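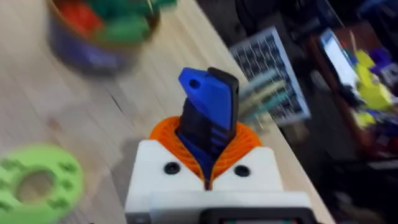 Tabletop, Tuesday morning

We love a table with toys and tools on it! Look at these – play vegetables, a green ring and plenty of pale wood.

The veggies live in a round tub, and the greens always go in first

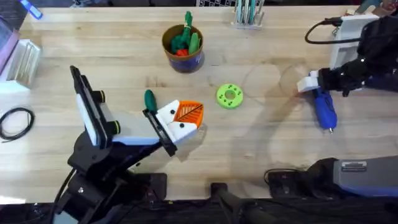
because they take up the most room, and then everything else squeezes in on top. So satisfying!

The lime-green ring is my favorite. What a color!
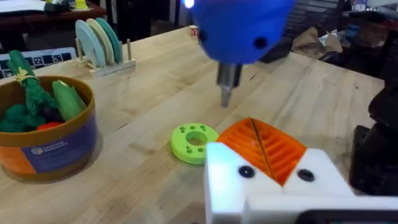 Where does the ring go at the end of the day?
On the shelf, next to the tub.

More from the same table, and more of that green!
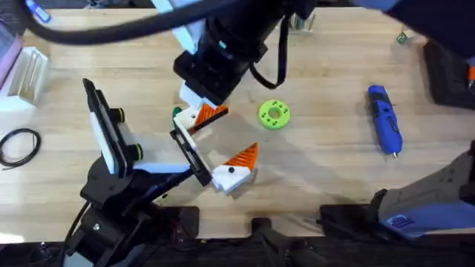

Sabina Sokol: Love the ring too – ours at home rolls under everything!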